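How to Run a Robot Open Day Without Losing the Visitors

Last updated: March

Print this page | E-mail this page

We have now held this event at Skomomton more than once, and the notes below are what I give to whoever is next in line. Start with the set-up. Put the low table in the middle of the wooden floor, small orange basket, green basket and white bin along the top, and more of the same on the floor to either side.

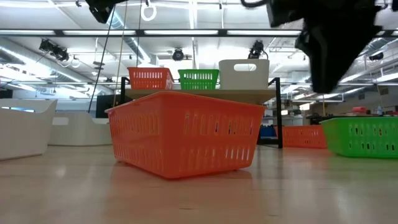
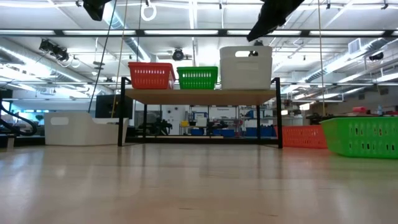
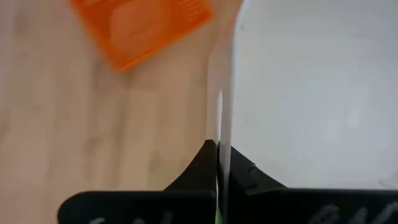
Demonstration area: baskets and bins in the first two, the view from the gripper in the third.

1. Limit each group to 20. We once let in 40 and the back half saw a fine display of coats.

2. Start the talk before the robot. Once an arm moves, people stop listening – Haruto Takeda lost an entire speech on safety this way.

3. Say what the arm is meant to do, in one sentence. "It sorts things into baskets" will do. Visitors who want the long version will find Natsumi Onishi, who has one.

4. Show the gripper view on a screen the visitors can see. It is blurry and they love it.

5. Leave time for a failed grasp. Don't talk over it. Let Morven Farquharson reset the arm and take questions meanwhile.

6. Expect to be asked whether it can do laundry. Have an answer ready, and try to look as if you are thinking.

7. Between groups, put every basket back by hand. Yes, by hand – someone will point this out.

Tea is served afterwards by the main door, well away from the cables.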